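How to Tell Whether a Fruit-Keeping Trick Does Anything

Every winter the same advice comes around. Put a cork in the fruit bowl. Line the drawer with newspaper. Wash everything in vinegar. Store citrus in a sealed bag, or never store citrus in a sealed bag, depending on which aunt you ask. I have tried a good deal of it over the years and most of the time I could not have told you whether it helped, for the simple reason that I never kept any fruit aside to compare it with.

This page is a way of finding out in your own kitchen. It takes one bag of mandarins, a notebook and a couple of weeks. You won't get a result fit for a journal. You will get a better answer than the one printed on the back of a produce bag.

What you need

One bag of mandarins, all bought at the same time from the same shop
Two bowls of the same kind
A kitchen scale that reads in grams
Masking tape and a pen
A notebook
Whatever the trick calls for

Skip the special storage products for the first round. I paid for a Jesness crock one December because the leaflet said it "breathes." So does a bowl. If you already own something like that, fine, test it, but don't go out and buy one for this.

Step 1. Write down the claim before you start

Put it in one sentence, and make it a sentence that could be wrong. "Vinegar keeps fruit nice" is no good. "Mandarins rinsed in vinegar and water will have fewer moldy fruit on day 14 than mandarins left alone" will do. If the person who gave you the tip won't be pinned down to something like that, I would leave the tip alone.

Also write down what you expect to happen. I usually write "nothing," and I have been wrong often enough to keep doing the test.

Step 2. Sort the fruit

Tip out the bag. Throw out or eat anything with a soft spot, a split skin or a torn stem end. These go first whatever you do to them, and one bad mandarin in the wrong bowl will decide the whole thing for you.

Weigh the rest one at a time and put a bit of numbered tape on each. Tape lifts off a waxy skin after a few days in the damp, so press it down well and check it when you turn the fruit.

Step 3. Split them by chance

Don't pick. You will put the nice ones in the bowl you are rooting for, even if you swear you won't. Flip a coin for each mandarin until one bowl is full, then put the rest in the other.

Weigh both groups and write it down. My last lot came to 1,651 grams altogether and the two bowls were 30 grams apart, close enough for me. If yours are wildly uneven, flip again, but only before you have treated anything.

Step 4. Treat one bowl and handle the other

People get this part wrong. Say the trick is a vinegar rinse. The rinsed fruit has been picked up, wetted, rubbed and dried with a towel. The other bowl has been sitting there. If the rinsed fruit does better, maybe vinegar did it, or maybe you rubbed off some dirt.

So give the second bowl a plain water rinse, for the same length of time, with the same kind of towel – and do the water bowl first, so no vinegar gets into it. For a dry trick such as the cork or the newspaper, just lift and turn the plain fruit as much as you do the treated fruit.

Step 5. Keep the bowls together

Same shelf, same height, away from the stove and the window. Swap them left to right every other day. My pantry is warmer at one end than the other and I only found out when a useless trick "worked" twice running.

Step 6. Check them on set days

Days 3, 7, 10 and 14 are plenty. Weigh each mandarin, press it lightly near the stem, and write down one word: firm, soft or moldy. Don't invent in-between words halfway through. Moldy fruit comes out and gets marked as a loss for that bowl.

Idris Howells, who got me started on this when we shared a kitchen, kept his notes in pencil and "fixed" them later. Use a pen. If you make a mistake, cross it out so you can still read it.

Step 7. Peel and taste

Weight loss is easy to measure but it isn't what anyone cares about. On the last day take two mandarins from each bowl, peel them, and get someone else to number the samples so you don't know which is which. Peel them all the same way and take the loose white strings off all of them or none of them. Rinse your mouth between tastes. Then say which is better before you look at the key, out loud if need be.

If you can't tell, write "can't tell." It's a perfectly good result and the one I get most.

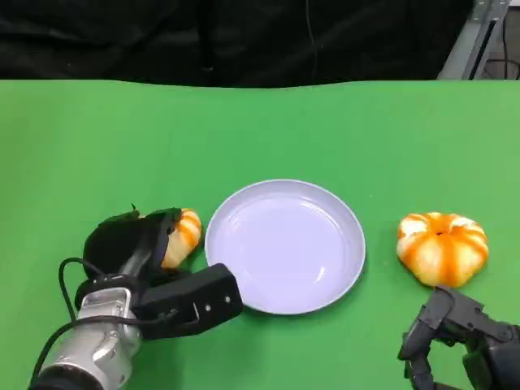 Step 8. Add it up, and be stingy

Count the losses in each bowl. One extra moldy mandarin means nothing. Two means very little. With a single bag of fruit I wouldn't believe anything short of a gap you could see from across the room, and then I would run it again with another bag.

A Closmont booklet I was handed claims fruit lasts "up to 50 percent longer" with their liner. Longer than what? Kept where? "Up to" covers zero as well. Amach, who sell a rival liner, make nearly the same claim in nearly the same words. Neither says what was in the other bowl.

What I have found so far

Vinegar rinse: no difference from water that I could see, two bags.
Newspaper in the drawer: fruit got a little drier. Taste the same.
Cork in the bowl: nothing.
Cold drawer against countertop: the cold drawer won easily, both times. You knew that.
Prothero storage bags: one good run, one bad run. I would call that unsettled – I may try again when the price comes down.

Common mistakes

Stopping early when your side is ahead.
Topping up the bowls with new fruit.
Letting the household eat from one bowl only. Put a note on both.
Testing two tricks in the same bowl.

Last changed 21 April 2000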